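Prisirano newsletter, June: teaching the arm to sort by colour
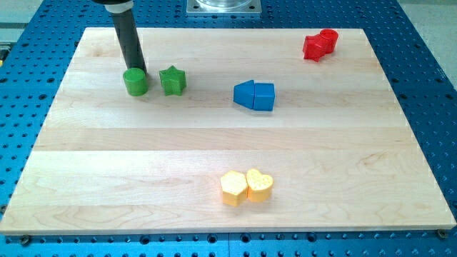

How many examples does the arm need before it can do a task by itself?

It depends on the task, but for pushing one block next to another we plan with 179 good examples for each instruction, and we look at the results before we decide to collect more.

Since spring our group works together with Vostley on the block task. A person guides the arm with a hand controller, and the system records the movement together with the camera view. After this, somebody else writes one short sentence for what was done, for example "push the green star to the green cylinder" or "bring the yellow heart beside the hexagon". We ask for everyday words. In the first month many sentences sounded like a manual, and the model, which we call Nurnora, became confused when a visitor spoke to it in a normal way.

The goal of the present round is to have the blocks in pairs of the same colour: green, blue, red and yellow, with free wood between the pairs. The tool is only a black rod, so it cannot lift anything, it must push. This makes the star and the heart more difficult than the cube, as they like to turn when they are touched on a point. Please push slowly at the end of the movement. If a block turns and you correct it, keep the recording! Corrections are very useful for the training, and in the last round we had too few of them.

One recording session takes 14 minutes, and we ask each operator to do not more than 6 in one day. Tired hands make straight and hurried pushes, and the model learns these also. Between two sessions the blocks should be mixed again by hand, with different distances each time.

The sentences from May are now checked, and over 2 hours of recordings go to Mikkelsen for the next training. New operators are welcome in the mornings, please write to the lab address before you come.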